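Stukska Tape Archive – second progress report to the Marchand Fund

The grant pays for the transfer, cleanup and release of the reel and cassette recordings left by the electronic group Stukska. Work in this period covered transfers, rights and the first of the planned releases.

## Transfers

We have now transferred 53 tapes, up from 3 at the time of the first report. Most are cassettes in fair condition. The reels took longer than planned. Several had sticky shed and had to be baked before they could be played, and one splice gave way during playback. It was repaired and the reel was run again the next morning. We lost no music on that one, only a little hiss between songs.

All files are stored at 24-bit, with one copy at the Wandgate studio and one off site. Track sheets are typed up for the cassettes. The reels still need theirs. The handwriting on the boxes is hard to read, and two titles remain unknown.

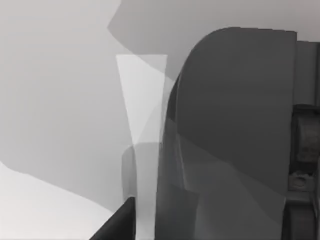
## Rights

Three of the four former members have signed the release form. The fourth has agreed by email but wants to hear the final masters first. We think this is fair and have put it in the schedule. The old label in Stanwood closed years ago and its contract lapsed, so no payment is due there. We have a letter from a lawyer to that effect and can send a copy.

## First release

The first album draws on the early rehearsal tapes – mostly drum machine, bass synth and voice. Mastering is finished. The test pressing came back with a click on side B and was sent back to the plant. A second test pressing is due in October.

We will press 300 copies on vinyl and 360 on CD. More than half of the vinyl is already spoken for by two mail-order shops. The download will come out on the same day as the records.
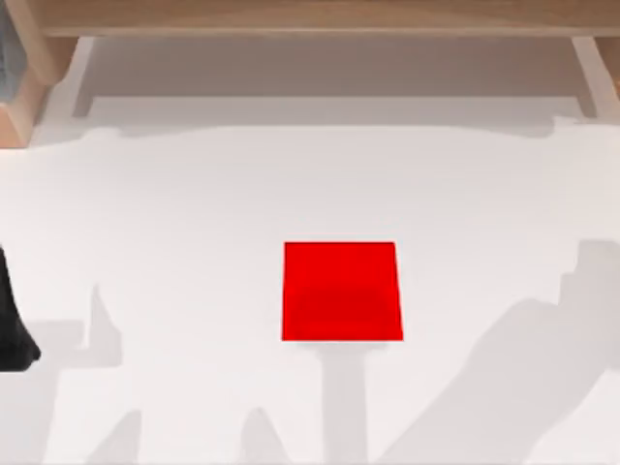
*Small red cube on a white tabletop.*

## Budget

Spending is within the total. Tape baking cost more than we allowed for, and we moved money from the travel line to cover it. Artwork came in under budget. We are not asking for any change to the grant amount.

## Next period

- Finish the remaining reels and their track sheets
- Approve the second test pressing
- Send masters to the fourth member for sign-off
- Choose tracks for the second album – live recordings, if the sound is good enough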